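Consumer Packaging and Labeling
Unit 4 Handout: Flexible Packages for Snack Foods

Prepared by Lungile Potgieter
Department of Retail and Merchandising Studies

Reading for this unit: Course reader, chapter 6, and the Sendari case packet.

4.1 Scope of the unit

Unit 3 dealt with rigid containers: cans, jars, cartons and trays. The present unit covers flexible packages, meaning bags, pouches and wraps that take their shape partly from what is inside them. Students should be able to name the main types, explain the work done by each layer of a laminated film, and discuss how the printed surface serves both the law and the seller.

The terms "bag" and "pouch" are used loosely in the trade. For this course, a bag is formed from a tube of film sealed at the top and bottom, usually with a seam down the back. A pouch is formed from panels sealed along their edges. A stand-up pouch has an added fold of film at the base, called a gusset, which opens when the pouch is filled.

4.2 Layers and barriers

Most snack packages are made of more than one material. The outer layer carries the print and protects it from rubbing. The middle layer, often a thin metal coating or a sheet of foil, keeps out light, oxygen and moisture. The inner layer melts under heat and forms the seal. A failure in any one of these layers shortens the life of the product, although the failure may not be visible to the shopper.

Dry, salted foods lose their texture when they take up moisture. Oily foods turn rancid when exposed to oxygen and light. Many firms flush the package with nitrogen before sealing, which lowers the oxygen inside and gives fragile pieces some cushioning in transport.

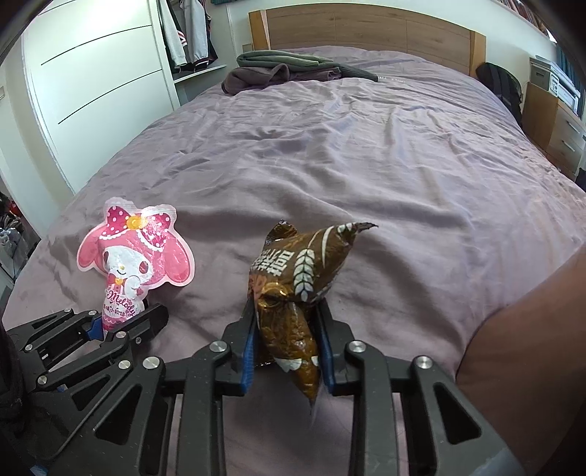 The outline of a package is a design decision with a cost attached. Straight-edged pouches can be cut side by side from a roll with almost no waste. A die-cut pouch follows a curved or irregular line, and the film outside that line is discarded. The cutting tool must be made for that one shape, and the seal must follow it without leaving narrow spots. A firm accepts these costs when the outline itself helps to sell the product. The pink My Melody pouch, cut to the form of the character with its hood and long ears, is a case of this kind: a child can identify it before reading the word "Melody" printed lower down. Character packages also carry a license fee, and the owner of the character will normally reserve the right to approve colors and artwork.

4.3 Case: the Sendari trial

Sendari sells a baked corn snack under the Collau name. In March the firm tested two packages in its regional stores. One was a plain rectangular pouch; the other was die-cut in the outline of an ear of corn. The trial order was 4,000 units, divided equally between the two designs. After 30 days, 1,308 of the die-cut pouches had been sold, against a smaller number of the plain ones. The complete sales table is in the case packet.

The firm did not adopt the new shape. Its supplier, Mathebula, reported that the irregular pouches did not lie flat in the shipping case, so that fewer could be packed in each one. Store staff also found that the pouches slipped from the hanging pegs, the hole having been placed to one side of the center of weight. Refilwe Makhubela's memo in the packet sets out these objections in detail and should be read before the seminar.

Students should note that the trial measured sales only. It did not ask whether buyers came back for a second purchase, and it ran during a single month — a limitation that the memo itself admits.

4.4 Seals and opening

Heat seals are made by pressing two layers of film between hot bars. Ridged bars produce a crimped seal, which holds well even where a little powder or oil has reached the film. A seal must be strong enough to survive handling and weak enough to be opened without scissors. Tear notches are cut into the side seam to start a clean tear. Where a notch is present, the direction in which the film tears most easily should run across the pouch.

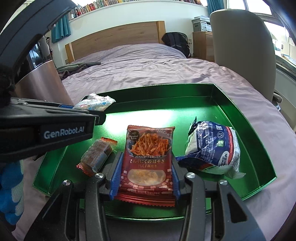
Must all the wording on an imported snack package be translated before sale?

The usual rule is that the required information must appear in a language accepted in the country of sale, while decorative wording and brand names may stay in the original. Importers often meet the rule with an adhesive label on the back panel giving the product name, ingredients, allergens, net weight and the importer's address. The label must not cover the date marking or the lot code.

4.5 The front panel

The front panel carries the name of the food, the brand, and in many countries the net weight. It may also carry a picture. Where the picture shows a serving suggestion, with items not included in the package, the words "serving suggestion" are commonly added nearby. Flavor claims require care. A package that shows whole fruit but contains only flavoring may be judged misleading even if the ingredient list is accurate.

4.6 Assignment

Select one flexible snack package sold under any brand other than Collau or Grodia, both of which are treated in class. Write a report under these headings:

Type of package and method of sealing
Probable layers, with reasons
Required information and where it appears
One change you would recommend, and its likely cost to the producer

Attach the empty package, opened flat, to the last page. In addition, submit a summary of no more than 200 words for circulation to your seminar group. Reports without the package attached will be returned unmarked.

Unit 5 begins with paperboard and the folding carton. Please bring a ruler.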